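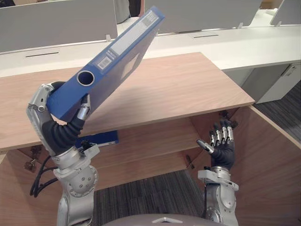

A blue lever-arch binder on its way up, by the desk in the Sesville office.

Mahlet Bogale keeps her family's recipes the way her grandmother kept the coffee accounts, on paper and in order of who gave them to her. She told me this before I had even taken my coat off, and then she asked whether I'd eaten, and when I said I had, she brought out bread anyway. We had set aside an hour on a Wednesday morning in May to talk about her community cookbook. I left well after lunch.

The book is called Hirna Street, after the road where she grew up, and it holds 144 recipes from families who have settled in Sesville over the years. She started it with her friend and neighbor Ratih Lau, who did the testing and most of the arguing. "I would say a spoon of this, and Ratih would say, which spoon?" Mahlet laughed, tearing off another piece of bread for me. "I'd go and get the spoon. Then she'd measure the spoon! We have one recipe where it took us a whole afternoon to agree on the size of an onion."

Collecting was the slow part. People were happy to feed the two of them, sometimes for days in a row, but writing anything down made them shy. Mahlet learned to leave her notebook in her bag until the dishes were being washed, when everybody was relaxed and the corrections started flying. By the end she had 1,689 pages of notes, counting the backs of envelopes, which she insists on counting.

"My mother cooked by smell," she said. "She'd be in the other room and call out that the onions were ready to be stirred, and they were. How do you put that in a book? I wrote 'until it smells sweet,' and Ratih put a question mark next to it, and I wrote it again, bigger."

It stayed in, I'm glad to say. You'll find it in the lentil stew, which was the first thing I cooked from my copy, and I stood over the pot sniffing for a good while before I was sure.

Ratih joined us a little before noon, carrying a dish of peanut sauce wrapped in a towel and already talking. She moved to Sesville when she was a teenager and says she learned to cook out of plain homesickness. "I called my aunt every Sunday and she'd talk me through one dish," she told me. "The line was terrible. For years I made her sauce without tamarind, and I thought it was my stove that was wrong." The corrected version is on the page with the folded corner in nearly every copy I've seen, and we had it that day over rice and green beans.

I asked whether they'd had any trouble deciding what to leave out. They looked at each other. "Dinsa," they said together.

Dinsa is what Mahlet's side of the street calls a long-simmered barley porridge with spiced butter, and there are eight families who each make the only right one. Printing all eight would have filled a chapter. Printing one would have meant never walking down the street again. So they printed two, a thick one and a thin one, and left a blank page after them with lines on it. "For your own," said Mahlet. "And still I got phone calls."

The first printing was 200 copies, done by Enard, a small shop across town that usually handles menus and wedding programs. They expected to be giving them away for years. The boxes were gone before the summer was, mostly to grandchildren, Ratih thinks, who were buying them to mail to cousins. A second printing is planned, with the baking times fixed in the honey bread (if you have the first one, give it ten more minutes and cover the top).

Before I went, Mahlet wanted to show me how she rinses rice, and Ratih wanted to show me how it should really be done, and I stood at the sink between them with wet sleeves, trying to remember both. I asked Mahlet what she cooks when she's alone and tired and has no one to impress.

"Eggs," she said. "With the green chili, and yesterday's bread. That one isn't in the book. Ratih said it wasn't a recipe."

"It isn't," said Ratih, and passed me the rice to take home.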